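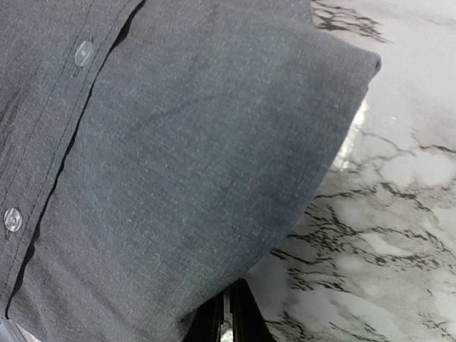 How to Check Your Private Well Water for Nitrate

Nitrate from fertilizer and septic systems has no taste, color or smell, so a test is the only way to find it. Infants under six months are at the highest risk. Test once a year, and again in May if fields nearby are fertilized in spring.

What you need
A sterile sample bottle from a certified lab
A cooler with ice packs
A waterproof pen

Steps

1. Ask the lab for a nitrate bottle. Bottles for bacteria or metals may contain a different preservative.

2. Pick a cold tap ahead of any softener or filter. Remove the aerator.

3. Run the water for 9 minutes. Wells with a large pressure tank need longer – our test well on Caltgate Road took 35.

4. Fill the bottle to the line. Do not rinse it first or touch the inside of the cap.

5. Write the tap location and time of day on the label. Put the bottle on ice and deliver it within the holding time the lab gives you.

Reading the result

Labs report nitrate in one of two ways. "Nitrate as nitrogen" has a federal limit of 10 mg/L for public systems. "Nitrate" alone is a larger number for the same water; divide it by 4.43 to compare.

If the result is over the limit, do not use the water for baby formula. Boiling concentrates nitrate. Reverse osmosis and distillation both remove it – carbon pitchers do not.

Steps checked by Ryota Shimada. Send corrections to Constanza Salinas.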